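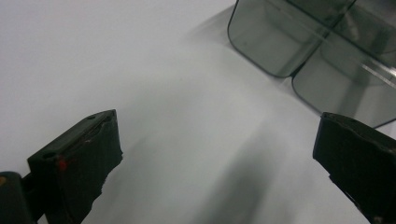
Can a machine tidy your kitchen drawers yet?
Parts of the job, slowly, and only if somebody has set everything out for it first. I wouldn't cancel the cleaner.

I went to the open day at Halász on a Friday in September with that question in my head, and came home with more or less the answer I took in. The place is a long brick building behind the tram depot, with bad parking. Doors opened at 8 and by half past there was a line for coffee.

The program promised "household and shop-floor chores, solved". Solved is a strong word. Our guide for the morning was Wouter Kuipers, who spent years in warehouse conveyors before moving over to this side of things, and to his credit he winced when someone read it back to him.

The first stop was Pillia, who do sorting for hardware shops. Their machine picks up boxed goods and puts them on a shelf, and it does that well. I asked what happens if a customer has put a box back upside down. It goes in a bin for a person to deal with. How many go in the bin? On a good day, 70 out of 1000, the man on the stand told me. I used to do stock at a paint shop and I can tell you those 70 are the whole job. The other 930 a kid could do while thinking about lunch.

Then the part I had really come for, small storage and handling of plastic organizers. I have a garage full of these things, screws in one, fishing tackle in another.
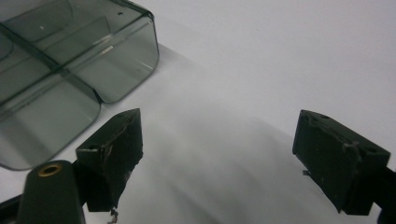
Smoky grey plastic on a white tabletop, beside the gripper fingers.

Grey see-through plastic is a mean choice of object, and I mean that as praise. A camera looks at it and gets the table behind, plus whatever the lights are doing on the corners. Kuipers said clear and tinted plastic still trips up a lot of systems that look brilliant with a wooden block or a coloured cup. I wish more stands at these events picked something that awkward.

What I wanted to know was how far you get from handling one box to putting away a whole bench of them. Kuipers wouldn't give me a year. He said the hand motions have to be learned from people, over and over, with the box turned a bit each time, and that nobody in the building had a good feel yet for how much is enough.
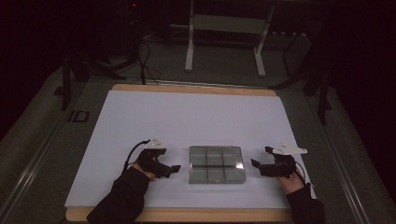
I pushed him on it over lunch. My sister's kitchen has one drawer that sticks and another with the lids all jumbled, and there's usually a dog underfoot. Would anything we'd looked at cope with that? He said no, not this year and not next, and went back to his sandwich. I liked him a lot more after that.

The afternoon was Vatico, with a laundry folder the size of a chest freezer. It folds T-shirts. You clip each one on yourself, by the shoulders, right way out. By the time I've done that I have folded it. There was also a talk from Jeltolell on labour costs in small workshops, which ran long and had a lot of arrows in it.

If you go next time, take the morning tour and skip the talk. Wear flat shoes, and bring your own lunch if you don't eat ham.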